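September, late, tea gone cold twice

Today was all planner, all day, and I'm still buzzing so I'd better write it down before I fall over. The Liltedero branch finally builds again! Mitra found the broken include before lunch (it was mine, from the merge, I owe her a coffee) and after that we could get on with the thing I've been itching to try, which is letting the planner pick its own cell order on the grid instead of me feeding it a list like a toddler.

It ran 60 plans in sim without a complaint. Then on the real arm it sulked. Seventeen goals came back "no path" and every one of them was reachable, I could have pushed the hand there myself. I spent ages blaming the joint limits. Then Afshin wandered over, read the config over my shoulder and asked why the timeout was 400 milliseconds. Because I typed that in the spring and forgot, that's why. He was very nice about it. Bumped it up and all but two went through.

The other half of the afternoon went to the line finder. It wants the blue tape to be nice long clean edges and the tape has other ideas, what with the torn bit and the spots where two pieces meet a little crooked. Glare too, a big pale patch that washes out the surface.
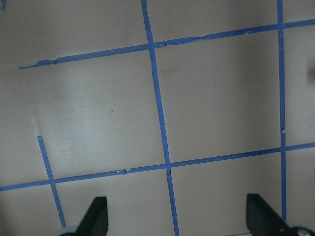 So I've started merging short segments if they point the same way, and only then looking for corners. Mitra thinks I should fit the whole grid at once and skip corners altogether, and she's probably right, but I want to see mine fail first. Left a replay of log 2145 going on Huvo overnight. Must remember to move the old Irkis logs off there tomorrow, the disk is nearly full again. Bed!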